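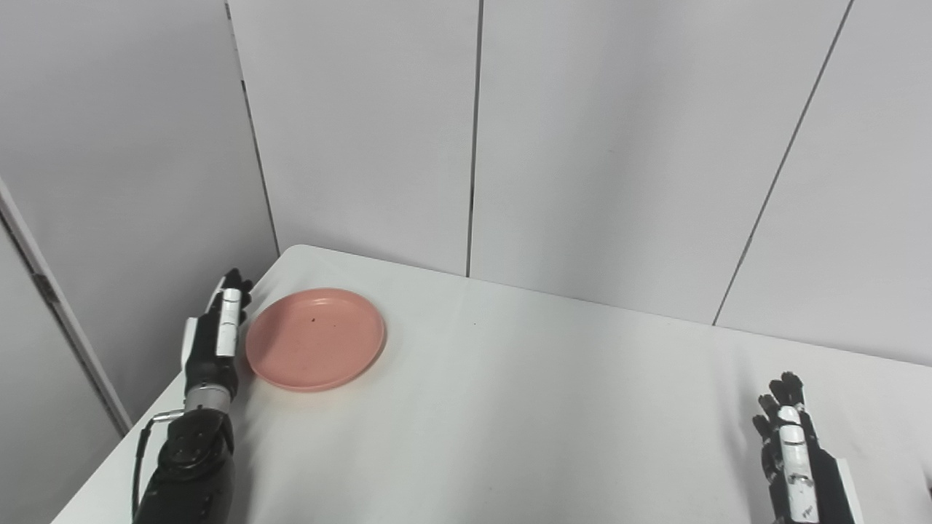
What is the difference between a plate and a dish?

A plate is flat enough that food can be cut on it, while a dish is deep enough that food has to be fetched out of it. Most households use the two words as they please and have come to no harm.

Home | Tableware | Kitchen | Furniture | Index A–Z

Plate (tableware)

A plate is a broad, shallow vessel from which food is eaten or served. It consists of a well, the flat part in the middle where the food is meant to stay, and a rim, the part round the outside where the food ends up. Some plates also have a foot, a ring on the underside that keeps the base off the table and collects washing-up water.

Shape

The round plate is the usual form in homes. Square plates come back into fashion every so often and leave again once their owners have chipped the corners. Rims may be wide and sloping, as on a traditional dinner plate, or low and raised, as on the style often sold as a coupe. The low rim gives more room for food and less for the thumb. Alasdair Dalgleish, in his handbook The Laid Table, regards the wide rim as "a margin, and as with margins, the sort of person who fills it in is best seated at the far end".

Colour

White remains the standard choice, chiefly on the grounds that a replacement can be found for it. Coloured plates are bought in sets and survive as individuals. Pinks and corals had a long run in the catalogues of the Pitar pottery, whose salmon glaze went through 7 versions, each described as the original. Hiba Qaisi, who catalogued the firm's output, was able to tell five of them apart and suspected the other two of being the same tin.

A matte well shows knife marks sooner than a glossy one. Specks in a glaze are a fault in a cheap plate and a feature in an expensive one.

Placing

A plate is normally set a short way in from the table's edge. Guides differ on the distance: Smadi's household manual gives a thumb's width, and Suha Mansour's revision of it gives two, with no comment on whose thumb. Plates near a corner are at greater risk from sleeves, children and people reaching for the salt.

Storage

Plates are stacked by size, largest at the bottom. The Clondero rack, which holds them upright, was designed to spare the user from lifting a whole pile to reach the one underneath. It takes up 60 centimetres of worktop, and many are now used for post.

See also
Bowl
Charger (tableware)
Fosow ware
Saucer
Table setting
Trivet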